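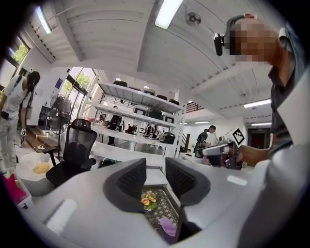 Week five of the manipulation elective, and the first one where my logs are worth keeping. Notes below are mostly for me and for whoever inherits our half of the Carnbridge robotics club repo.

The assignment is unchanged. Each pair of students records demonstrations with the hand-held grippers, trains a small policy on them, and runs that policy on the arm at the end of term. Our task is tabletop pick and place, small items, one at a time. The team name is Rurnum, which came from a typo in a config file and is now in too many paths to change.

Hardware first. The finger pads on our gripper are the ridged kind, dark gray, and they grip small items better than the smooth ones we started with. The cost is that thin stems catch in the ridges and the item rotates a little on release. I had been treating that rotation as operator error. After watching playback at quarter speed I now think it is the pad, and I have stopped deleting those episodes. The arm will have the same pads, so the policy should see the same behavior.

Tracking is still the weak point. The other gripper style in the room carries a square black-and-white marker on the body, and the pose estimate is good as long as the marker faces up. Tilt the wrist too far and it drops out. Our own tracking runs off the gripper view, so it depends on having enough fixed texture in sight. A patterned mat helps close up, but a repeating pattern can also match to itself one cell over. I saw that twice in the logs: a clean jump sideways by one repeat, then a jump back. I added a velocity check that flags anything faster than a hand could plausibly move. It is a crude filter and it works.

Numbers, as of the last sync: 1732 episodes recorded across all the pairs. The course minimum for training is 1000 after filtering, and we share a pool, so we are clear of it with some room. Video is at 60 frames per second. I argued for half that to save disk space and lost. Having now looked at the release phase, where the interesting part is over very quickly, I withdraw the argument.

Things that went wrong this week:

Clock drift between the head camera and the gripper log. The fix was a sharp open-close of the fingers at the start of each episode, in view of the head camera, which gives a visible event to align on. Do it once at the end as well. I forgot on one whole batch and had to align by eye.

Backgrounds. People walk through the far side of the room all session. I started out waiting for them to pass, which made every session longer and the data less like the demo day we are training for. Now I keep going.

Exposure. Ceiling lights and windows in the same view push the gain around when the wrist comes up. Locking exposure made the table too dark late in the afternoon. We left it on auto and added brightness jitter in training. I have no result yet that says whether this was right.

File names. The Naidoo script, which handles the upload, treats spaces as separators. Do not use spaces.

First training run went overnight on the shared machine. The policy reaches well and closes early, by a margin that looks like a latency offset. I am shifting the gripper action by 2 frames and running it again before touching anything else. If that does not fix it, the next suspect is the width calibration, which I have not repeated since we changed pads and should have.

Still to do before the Bolterham meet in July: redo the width calibration, write the held-out test list, and get the arm booked for longer than one class period. The booking sheet is already mostly full.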